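**Migraine at work: notes for the Vulalstead talk, May 7, 2020**

Wait for the latecomers. Don't do the joke about fluorescent lighting until they've sat down under it.

Start with the Eroten years. I had my first attack at my desk there and told my manager it was a sinus thing, as sinuses are respectable. I kept the sinus story going for 3 years. By the end he was recommending sprays.

Then diagnosis. It took 6 appointments and a doctor who asked how many days a month I lost. I said 10 and she put down her pen. (Pause. Let them do their own math.)

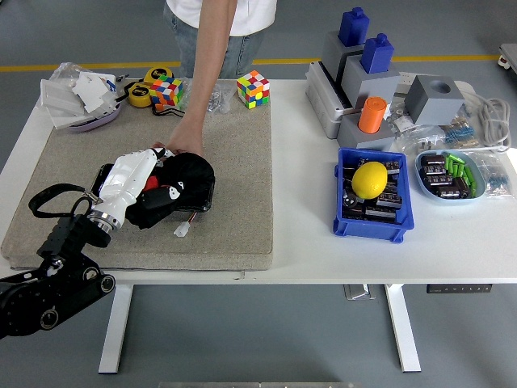 Telling people is the next part, and I have 40 minutes for the whole talk, so keep it moving. Hubert Bielecka at Buscombe told his team by email, got one reply, and it was about the printer. Mention the kit: tablets, dark glasses, earplugs, something to be sick in. Any soft black pouch like the one on the felt mat will hold it, and it can live in a drawer without starting a conversation. Tell one coworker which drawer.

Skip the chocolate question unless asked. Someone will ask.

Finish with what to request from HR: a dimmer screen, a dark room, permission to leave without a speech. Nomura handouts are on the chair by the door. Lights back up slowly, please.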